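Tips > Around the House > Small Bathrooms and Old Handles

Getting more out of a small bathroom (and saving old wooden handles while you're at it!)

Our bathroom in Nisthorpe is tiny. You can wash your hands and open the door, just not at the same time. After years of moving bottles from one ledge to another I finally took a weekend in June and sorted the whole room out, and I loved the result so much that I did the kitchen drawers and the tool shelf right after. These are the tips that stuck.

Start with the flat spots. The windowsill, the tub corner and the top of the toilet tank all collect things, and they all get dusty underneath. Clear each one completely and wipe it with warm water and a drop of dish soap. Then put back only what you reach for every single day. Spare soap, travel bottles and that fancy hand cream from two birthdays ago can live in a cupboard.

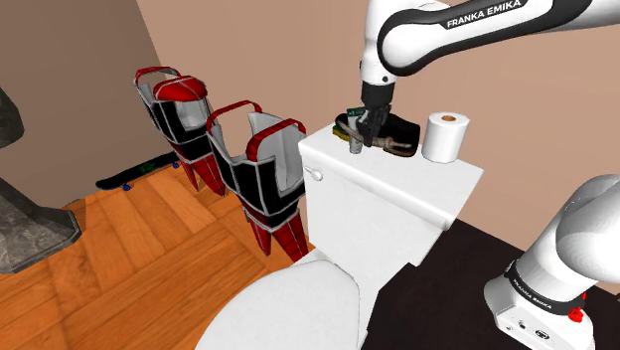 The tank end of the toilet, a favorite spot for small things to gather.

If you do keep things on the tank, put them on a tray. A shallow one with a lip is best, and make sure you can lift it away with one hand when you need to get the lid off. I found mine at Uvholm, in the garden section of all places! Skip glass jars up there. A dropped jar can chip the bowl, and you'll be finding slivers behind the pipe for weeks.

Hooks are wonderful. Put one behind the door for robes and another at elbow height by the sink for the hand towel (so much better than a ring, the towel dries faster). Wipe the wall with rubbing alcohol before using the sticky kind, press hard, and leave them overnight before you hang anything.

Now for handles! Once the bathroom was done I had a box of old brushes, scrapers and kitchen tools that had gone gray and rough, and I nearly threw the lot out. Please don't. A dried-out wooden handle comes back beautifully, and it's such a satisfying job for a rainy afternoon.

Brush off the loose dirt with an old toothbrush. Wash quickly in soapy water, no soaking, and stand the piece up to dry for 2 days. Sand lightly with 200 grit, always along the grain, and go easy around collars and carved bits where the edges are thin. Wipe off the dust with a barely damp cloth. Then rub in food-safe mineral oil, let it sit for an hour, and buff off whatever is left. I use the Stindik oil, but any plain one from the cutting board shelf will do. Very thirsty wood may want 5 thin coats. Let each one soak in fully, and keep the dark patches if you can, they look lovely under oil. 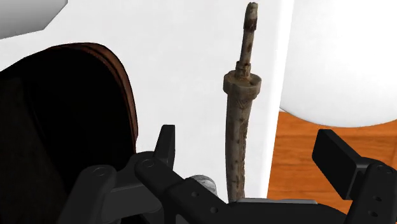 Can I use olive oil on a wooden handle?

It's better to leave it in the kitchen. Olive oil never really hardens, so it can turn sticky and smell stale after a while. Mineral oil stays clear and has no smell, and one small bottle lasts ages.

Last thing, store your freshly oiled handles upright in a jar or hanging from a peg, with a little air between them. A closed drawer is fine once they stop feeling slick!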